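Fruit to plate, two hands: how much reset variation is enough?
Board: Data collection > Hand-held demonstrations
15 replies hidden by your filter settings. Showing selected posts.

pvanleeuwen
Posted 09:14

We finished the first block of the fruit task in the Stoyanova kitchen in May. The target was 200 episodes with hand-held grippers, one in each hand, one wrist camera per gripper. Four were thrown out at the first pass for lost tracking, which leaves 196. Training is on the Gelberg code with no changes other than the second camera stream.

Task definition as given to the operators: fruit may start on the plate or on the cloth. Anything on the cloth goes on to the plate. Anything on the plate may be moved to make space but must end on the plate. The episode ends when both grippers are open and clear of the rim.
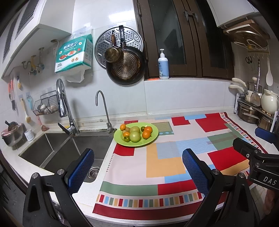

Fruit task, view from one wrist camera, second gripper at right.

My question concerns resets. At present the operator picks up the plate between episodes, puts it somewhere else on the cloth and redistributes the fruit by hand. There is no randomisation sheet. I looked through the start frames and the plate positions cluster heavily towards the sink side. Is this worth fixing before the second block, or does the spread in wrist pose cover it?

Settings, for anyone who needs them: relative end-effector actions, observation horizon two, gripper width logged as a continuous value. Pose from Zakura, run offline.

orestis_ts
Posted 09:52

Fix it before the second block. Wrist pose spread does not cover it. The operator always approaches from the front of the counter, so plate position and approach direction are correlated. If the plate sits next to the sink in most episodes, the policy learns a reach that passes over the basin edge, and when you put the plate on the right it will go looking for the basin.

We had this fault at Dusgate with a cup task. Offline loss was fine. On the arm it drifted left on every trial until we redid the resets from a printed grid.

danai_z
Posted 10:20

I would not use a grid. Grids give you a set of discrete start positions and operators get lazy about orientation. Draw the position at random from a script, read it off a phone, accept whatever error the operator makes in placing it. The error is useful.

Separate point: what are you doing about the cloth? It is a patchwork with strong colour blocks, including orange and red, and you have oranges lying on it. If the same cloth is down for the whole set then the blocks are landmarks. The model can localise the plate from the pattern and never look at the plate.

pvanleeuwen
Posted 10:41

The cloth is the same throughout. It was there when we arrived and the brief was to record kitchens as they are found. I take the point about landmarks, but the tiles, the pans and the taps are landmarks too and I cannot take those down.

danai_z
Posted 10:49

You can't take the taps down. You can fold up a cloth.

i_athanasiadis
Posted 11:30

Disagree with Danai on the cloth. A busy background in the wrist view is a benefit for pose tracking. White tiles with one light reflection on them are about the worst thing you can point a tracker at, and if you strip the counter to a plain white surface you will be throwing out a good deal more than four episodes. Leave it down, and get the variation from other kitchens. One kitchen is one background whatever you do to it.

The thing I would look at is the plate. Lime-green plate, pale green fruit. Low contrast at wrist camera resolution, and auto exposure shifts every time the camera swings past the window. Lock exposure and white balance if the firmware lets you.

pvanleeuwen
Posted 11:58

Exposure was locked, white balance was not. I will check whether it can be.

I have gone back over the 196 with Orestis's comment in mind. There is a second problem, which is the state of the fruit at the start. Operators prefer to start with nearly everything on the plate and only an orange or two off it. Understandable, it makes for a short episode. But it means the pale fruits are hardly ever grasped from the cloth. They are pushed when something else needs the room, and that is a different contact altogether.

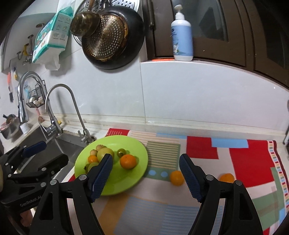

The other consequence is that the right hand does most of the picking. Stray fruit tends to be left on the right of the plate, the right gripper fetches it, and the left gripper spends the episode steadying or nudging what is already there. I had listed this as a two-handed task. In practice it is a right-handed task with a left hand in attendance.

orestis_ts
Posted 12:15

Then swap sides in the script. Draw the plate position first, then draw a side for each stray fruit, then draw which kinds of fruit are strays. Three draws per reset. Do not mirror the video afterwards to get the left-handed half. The sink does not mirror and nor does the finger linkage if there is any play in it.

a_abella
Posted 13:06

I run operator scheduling for a similar set and want to raise the cost side. Three draws per reset and a phone in the way will slow the operators down a lot. They are holding two grippers. To read a phone they put both down, and some of them will not pick them up in the same grip. We saw that as a step in the wrist trajectories at the beginning of each episode, and it took us a while to trace.

Read the reset aloud from a second person, or print the draws on a sheet and tape it up where they can see it. Batch by side if you must, but shuffle the batches.

danai_z
Posted 13:22

Printed sheet is fine by me. A sheet printed from a random draw still isn't a grid.

i_athanasiadis
Posted 13:40

On the pushing episodes: don't discard them. A plate with several round things on it and no free space is the hard part of this task, and contact with the pads is where it succeeds or fails. I would label them instead. Two tags, "grasp from cloth" and "rearrange on plate", set per segment. Gelberg takes segment tags in the episode header. You can then weight them at sampling time and find out for yourself whether the pushes help.

pvanleeuwen
Posted 14:02

Tagging by hand or from the gripper width signal?

i_athanasiadis
Posted 14:11

Width alone will not do it. A push with half-closed fingers and a grasp on a large orange give you similar widths. Use width plus whether the pad pose rises after closing. Then check a sample by eye. Small fruit will still catch you out, as the pads compress and the width hardly changes.

orestis_ts
Posted 14:35

I would drop the pushes from the first training run. Mixed modes on 196 episodes is asking a lot. Train on grasps, get a baseline on the arm, add pushes, compare. If you put everything in at once and it fails you won't know which half to blame.

i_athanasiadis
Posted 14:48

If you drop them you get a policy that carries an orange to a full plate and has no idea what to do next. That baseline tells you little. We will not agree on this.

pvanleeuwen
Posted 15:30

Plan for the second block, another 200 episodes in the same kitchen before we move on:

Printed reset sheet, plate position and stray fruit both drawn at random, side drawn per fruit.
At least one pale green or yellow fruit among the strays in half the episodes.
Cloth stays down for the first half. Second half with the cloth off, and I will report the tracking losses for each half separately. That should settle one argument at least.
White balance locked if possible.
Existing episodes tagged by segment. I will run it both ways, with and without the pushes.

Grippers are to be parked in the same spot and orientation between episodes, as per Angelica's note.

a_abella
Posted 15:44

Mark the parking spot with tape. And get the operators to start recording before they lift, so that you have the pick-up on file if the step appears.

danai_z
Posted 16:05

Does the cloth-off half get its own calibration run? With the surface changed I would want the map rebuilt.

pvanleeuwen
Posted 16:17

Yes, new map for each half. Zakura will relocalise against the old one if you let it, and I don't trust the scale when it does.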